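Para onde vai o açúcar quando some na água?

Publicado em 24 de novembro de 2024
Seção: Ciência na Cozinha

Pegue um copo de água, jogue uma colher de açúcar e mexa. Mexa mais um pouquinho. Cadê o açúcar? Sumiu! Mas prove um gole: está doce. Então ele continua ali dentro, só que escondido tão bem que os seus olhos não conseguem mais encontrar.

A pergunta chegou pelo correio da nossa seção, mandada pelo Abelardo Ulloa, que está no quarto ano e escreveu assim: "Se o açúcar está na água, por que eu não vejo? E se eu puser o pacote inteiro, some também?" Abelardo, que pergunta boa! Ela é tão boa que vai ocupar esta página toda, e ainda sobraram uns experimentos para você fazer em casa.

Um grão de açúcar é um prédio enorme

Olhe bem de perto um grãozinho de açúcar (se tiver uma lupa, melhor ainda!). Ele parece um cubinho meio torto, brilhante, quase um vidrinho. Isso é um cristal. E um cristal é feito de uma quantidade absurda de pedacinhos chamados moléculas, todos arrumados em fileiras, um grudado no outro, como tijolos num prédio.

As moléculas são tão pequenas que nem a lupa mostra, nem o microscópio da escola. Para você ter uma ideia, um único grão tem muito mais moléculas de açúcar do que existem pessoas no planeta. Muito, muito mais!

A água também é feita de moléculas, só que as dela não ficam paradas em fileira. Elas escorregam, giram e dão trombadas umas nas outras o tempo todo. Mesmo quando o copo está quietinho em cima da mesa, lá dentro é uma correria danada.

Agora junte as duas coisas. O grão de açúcar cai no copo e a multidão de moléculas de água corre para cima dele. Elas se encostam nas moléculas de açúcar da beirada do cristal, puxam uma daqui, outra dali, e vão levando embora. Cada molécula de açúcar que se solta fica rodeada de água por todos os lados. O prédio vai perdendo tijolos por fora até não sobrar parede nenhuma.

Isso se chama dissolver. O açúcar continua sendo açúcar, inteirinho, mas espalhado molécula por molécula no copo todo. Como cada uma é minúscula e está longe das outras, a luz passa direto e a água fica transparente.

Três palavras para guardar

Quem estuda essas coisas usa uns nomes próprios, e vale a pena conhecer, até para impressionar no almoço de família.

Soluto é o que se dissolve. No nosso copo, o açúcar.

Solvente é quem dissolve. No nosso copo, a água.

Solução é a mistura pronta, tão bem misturada que o primeiro gole é igual ao último.

Você vive cercado de soluções! O soro que a gente toma quando passa mal da barriga é uma. A água do mar é outra, cheia de sais dissolvidos. E o refrigerante tem até gás dissolvido: enquanto a garrafa está fechada ele fica lá, comportado, e quando você abre a tampa, tssss, começa a escapar em bolhinhas. Sim, gás também se dissolve em água. É assim, aliás, que os peixes respiram: as brânquias deles pegam o oxigênio que está dissolvido na água.

Por que a gente mexe com a colher?

Faça o teste. Ponha a mesma quantidade de água em dois copos iguais e uma colher de chá de açúcar em cada um. Mexa só o primeiro. No segundo, não encoste nem o dedo.

No copo mexido, o açúcar some rapidinho. No outro, fica aquele montinho no fundo, teimoso. Sabe o que está acontecendo ali? A água que encosta no montinho já está lotada de açúcar. É como a porta do ônibus quando todo mundo resolve ficar parado bem na entrada: quem está fora não consegue subir, mesmo com lugar sobrando lá atrás. A colher é quem grita "um passinho para trás, por favor!". Ela empurra a água doce para longe e traz água nova para perto do açúcar.

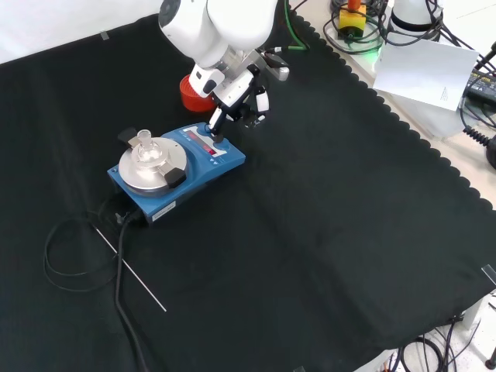
Se você tiver paciência, o montinho do copo parado também vai diminuindo sozinho, pois as moléculas se espalham mesmo sem ajuda. O nome disso é difusão, e ela é bem lenta. Um jeito lindo de enxergar a difusão é pingar uma gota de corante de comida num copo de água parada. Aparecem uns fiapos coloridos, parecendo fumaça, que descem, se enrolam e vão ficando clarinhos, até o copo inteiro ter a mesma cor. Dá vontade de ficar olhando a tarde toda!

Quente dissolve mais depressa

Repita o teste dos copos, agora com água gelada em um e água morna da torneira no outro. (Morna, combinado? Água fervendo é só com um adulto segurando a panela.) Mexa os dois do mesmo jeito e veja quem ganha a corrida.

Vai dar água morna, pode apostar. Quando a água esquenta, as moléculas dela se agitam mais, batem no cristal com mais força e mais vezes, e os tijolinhos se soltam rápido. Na água gelada elas andam mais devagar, e o trabalho demora. É por isso que adoçar limonada bem gelada dá uma preguiça: você mexe, mexe, mexe, e no final do copo ainda encontra aquele golinho superdoce com açúcar no fundo. Um truque de cozinheiro é dissolver o açúcar num pouquinho de água morna primeiro e só depois juntar o limão e o gelo.

Tem outro jeito de acelerar: trocar o tamanho do grão. Um torrão de açúcar demora bem mais que a mesma quantidade de açúcar fininho. No torrão, a água só alcança o lado de fora, e o miolo fica protegido, esperando a vez. No açúcar fino há muito mais "lado de fora" para atacar de uma vez só.

E se eu puser o pacote inteiro?

Chegamos à segunda pergunta do Abelardo. A resposta é: chega uma hora em que não some mais!

Ponha 100 ml de água num copo grande e vá juntando sal de cozinha, uma colherinha de cada vez, mexendo bem até sumir antes de colocar a próxima. No começo é fácil. Depois vai ficando demorado. E de repente você mexe até cansar o braço e o sal continua lá no fundo, dando voltas, sem desaparecer. A água ficou saturada, quer dizer, já segurou todo o sal que conseguia segurar naquela temperatura.

Com açúcar a brincadeira demora muito mais, pois a água aceita bem mais açúcar do que sal. É de espantar: em 100 ml de água cabe mais açúcar, em gramas, do que a própria água pesa! O resultado é um xarope grosso, daqueles que escorrem devagarinho da colher. E esquentando a água cabe ainda mais. Com o sal, a temperatura quase não faz diferença no quanto cabe. Cada soluto tem seu jeito de ser.

Tem gente que não se mistura

Experimente agora com óleo de cozinha. Pingue um pouco na água e mexa com toda a força. Ele se parte em bolinhas, parece que vai dar certo e, assim que você para, as bolinhas sobem, se juntam e formam uma camada por cima. As moléculas de água se atraem muito umas às outras e não se agarram bem às do óleo, que acabam empurradas para o canto.

E a areia? A areia nem finge. Afunda e pronto. A farinha é mais esperta: deixa a água toda branca, como se tivesse se dissolvido, mas espere uma horinha e procure no fundo do copo. Os grãozinhos estavam só passeando na água. Uma boa pista é olhar se dá para ver através do copo. Solução de verdade deixa a luz passar limpinha (pode até ser colorida, mas é transparente). Se ficou turvo, tem pedacinho boiando ali que não se dissolveu.

Dá para trazer de volta?

Dá! E esta é a parte de que eu mais gosto.

A água evapora, ou seja, vira vapor e vai embora pelo ar, e o sal não vai junto. Então basta esperar. Nas salinas é exatamente isso que se faz: a água do mar entra em tanques rasos, o sol e o vento levam a água, e o sal fica no chão, branquinho, pronto para juntar. Parte do sal que está no seu saleiro pode ter nascido desse jeito.

Para fazer a sua salina de janela, você precisa de:

um pires escuro
meio copo de água morna
sal de cozinha
uma colher
papel preto ou cartolina escura (se o pires for claro)

Misture o sal na água até não dissolver mais. Espere o restinho assentar e derrame só a parte transparente no pires, uma camada bem fina. Se o pires for claro, ponha o papel escuro por baixo dele, se for de vidro, ou recorte um pedaço e deixe lá dentro mesmo, mergulhado. Leve para uma janela com sol e não mexa mais. Pode levar alguns dias, depende do calor e da umidade de onde você mora.

Quando a água for embora, pegue a lupa. Você vai encontrar quadradinhos! Os cristais de sal crescem em forma de cubo, com os cantos retinhos, sem ninguém ter cortado. Se a água some devagar, os cubos ficam maiores, pois as partículas têm tempo de achar seu lugar na fileira. Vale fazer dois pires, um no sol e outro na sombra, e comparar.

Lembretes de cientista de cozinha: não prove as misturas que ficaram dias paradas na janela, lave as mãos no fim e escreva no caderno o que você fez, com desenho e tudo. Se der errado, escreva também!

Cartas dos leitores

O Balakrishnan Alva leu a nossa página de abril, sobre o gelo, e perguntou se a água salgada congela. Congela, sim, Balakrishnan, só que precisa de mais frio do que a água pura. Ponha dois potinhos no congelador, um com água da torneira e outro com água bem salgada, e espie de vez em quando para ver qual endurece primeiro. Depois conte para a gente.

Na próxima página: por que a cebola faz chorar. Mande a sua pergunta com nome, idade e, se quiser, um desenho.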